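Fakir Wine Club, minutes of the planning meeting, 2023-01-25 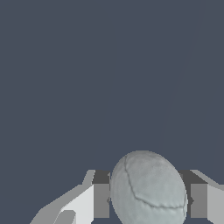 Egg-shaped object held in a gripper, computer rendering.

Present: Ngân Đồng, Sunil Howlader, Tharindu Howlader, Géza Kozma and me (Sieglinde Nolte, taking notes again, so blame me for the typos).

Last minutes. Approved, once I fixed the name of the Riesling we all loved. Sorry, Géza!

Money. Sunil says we have $784 in the account after paying for the holiday glasses. I thought it'd be less, so that was a nice surprise. Dues stay the same for now.

February tasting. We went back and forth on this one for ages. Tharindu wanted an all-Pinot night, Ngân wanted sparkling, and I just wanted something with cheese (I always do). We voted, and sparkling won, three to two. Ngân will call the tasting room at Pluveveo and ask if they'll take the whole club in one sitting, or if we have to split up like last time. I'd much prefer one sitting, the second group got the tail end of everything. Spending limit is $373, with the food included.

Bus trip. Géza got two quotes for the trip out to Grorier, $900 and $673. The cheaper bus has no restroom, and it's a long ride home after five pours... We didn't decide. Géza will ask the first company if they can come down a little.

Newsletter. I still need Tharindu's write-up of the Dateo dessert wines. He promised me the end of the week and I'm putting it in writing!

Other stuff. Sunil has the spit buckets in his garage and would like them out of there. Ngân will pick them up. We also need a new corkscrew, the old one shredded two corks tonight.

Next meeting is in February at Ngân's place, date to follow by email.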